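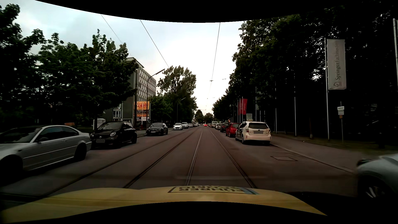

Teaching drives, tram street, 5/15/18

Continued the steering demonstrations for the Swai controller. I drive by hand, the logger saves wheel angle and pedals together with the camera picture, and later the car should copy this. Today 3 passes in the same direction.

Rails in the road are still my main worry. When I drive, I do not follow them, but the network from February liked to take a rail for a lane line. So I kept a steady distance to the parked cars on the right, also where there is a gap in the row.

Pass 2: I corrected too hard once after a gap. Marked as bad, please do not train on it.

Saved 1089 samples after cleaning, some 200 thrown away. We wanted 2000 for this street, so one more session is needed.

To do: crop the hood before training. Check if the clock of the Troleck wheel sensor is late again against the camera.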